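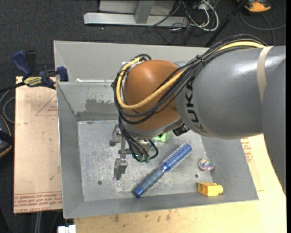 The gray bin, scuffs and all. Stuff still on the right.

1/ Spent 20 minutes this afternoon trying to get the whitish marks off the floor of the parts bin. Result: one clean rag, now gray. One bin, same as before.

2/ Sheet metal remembers everything. Every bolt ever dropped in there has left its autograph, and some of them have terrible handwriting.

3/ The dark patch on the back wall has had 3 kinds of cleaner so far, including the Lasard stuff that smells like an orange with a grudge. The patch seems to enjoy it.

4/ I do like the sloping sides – things slide down to the middle, where I can lose them all in one place.

5/ Someone asked if I'd paint it. If this bin were on Zillow it would say "original finish" and cost 90 grand more. So no.

6/ Trying Agbeko paste in June. Rag suggestions welcome.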